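What Is a Cube?

Pick up a dice from a board game. Turn it over in your fingers. Whichever way you turn it, it looks much the same. That is because a dice is a cube, and a cube is one of the most regular shapes there is.

Faces, edges and corners

A cube is a solid shape. Solid shapes are also called three-dimensional shapes, or 3D for short. They have length, width and height. A square drawn on paper has only length and width, so it is a flat shape.

The flat sides of a cube are called faces. A cube has six of them, and each face is a square. Two faces meet along a line called an edge. A cube has 12 edges, all the same length. Three edges meet at each corner. The proper word for a corner is a vertex, and if you have more than one you say vertices. A cube has eight vertices.

A shoebox has six faces, 12 edges and eight vertices too, but it is not a cube. Its faces are rectangles and its edges are different lengths. We call that shape a rectangular prism, or a cuboid.

How many faces can you see?

Put a cube on a table and look at it with one eye closed. However you move your head, you will never see more than three of its faces at once. If you look straight down from above you will see just one. The other faces are still there, but they are hidden from you.
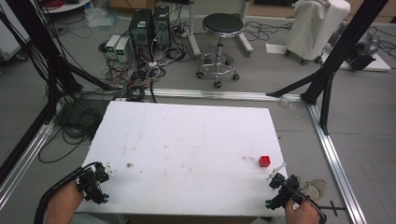
A small red cube on a white board.

When people draw a cube, they usually show three faces. They often colour each face a little lighter or darker, as if light were falling on it from one side. This helps your eye to read the drawing as a solid shape.

Measuring a cube

The amount of space inside a solid shape is its volume. To find the volume of a cube, you only need to measure one edge. Multiply that number by itself, then multiply by the same number again.

Say your cube has edges 2 centimetres long.

2 x 2 x 2 = 8

The volume is 8 cubic centimetres. You could build the same cube out of eight little cubes with edges 1 centimetre long. If the edges were 3 centimetres long, you would need 27 little cubes. For 4 centimetres you would need 64. The numbers 1, 8, 27 and 64 are called cube numbers. The next one is 125. So if you had 134 little cubes, you could build a cube five blocks wide and have nine left over.

Cubes in nature

Most things in nature are rounded or uneven, but some crystals grow as cubes. Look at table salt through a magnifying glass and you may find tiny ones. A mineral called pyrite can also form cubes, with faces so flat and shiny that they look as if a machine had cut them.

Wombats are famous for a different reason. Their droppings come out in blocks with flattish sides, a bit like rough cubes.

Try it: make a paper cube

You will need stiff paper, a ruler, a pencil, scissors and sticky tape.

Draw four squares in a row, each 5 centimetres wide. Add one more square above the second square and one below it, so you have a cross. Cut around the outside of the cross. Fold along every line, then tape the edges together.

The flat cross is called a net. There are 11 different nets that fold up into a cube. How many can you find?

Words to know

Face: a flat side of a solid shape
Edge: the line where two faces meet
Vertex: a corner
Volume: the space inside a solid shape
Net: a flat shape that folds into a solid one

Written by Moataz Samir. Last updated 9 Aug 2018.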